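Desmont Garment Care — Frequently Asked Questions

We use cookies to improve your experience. Accept all | Manage settings

How do I keep black cotton from fading?
Wash it inside out, in cold water, on the shortest cycle that gets it clean. Most dye loss comes from heat and abrasion. Use a detergent without optical brighteners.

Can I wash black items with colored towels?
Not recommended. Terry cloth sheds lint and is rough on smooth fabric.

Does vinegar set the dye?
No. Modern cotton dyes are fixed at the mill — vinegar at home has no effect on them.

What is Desmont 447?
A liquid detergent for dark fabrics. Use 2 capfuls for a full load. It replaces Desmont 111, discontinued in July.
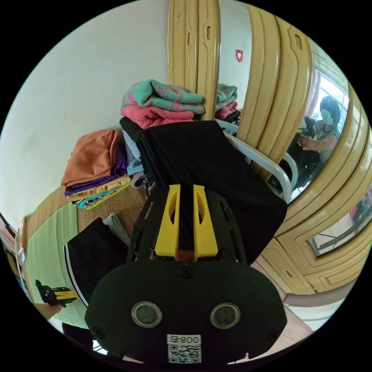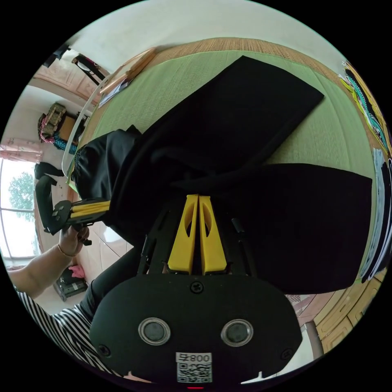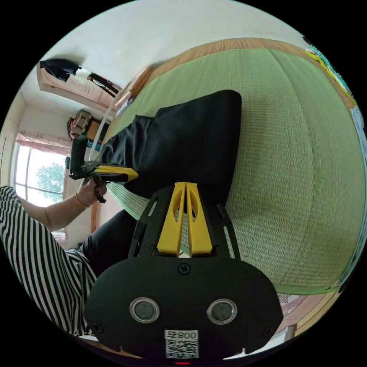

How should dark clothes be stored?
Keep them out of direct sunlight, which fades the exposed side of a fold first. Fold only when fully dry. Trousers should be laid flat with the legs spread apart, as with the black pair on the green mat, and smoothed by hand before folding. Turn the stack every few weeks if the shelf is open.

Who do I contact about a stain?
Write to Uliana Stasiv, Product Support, and include the fiber content from the care label.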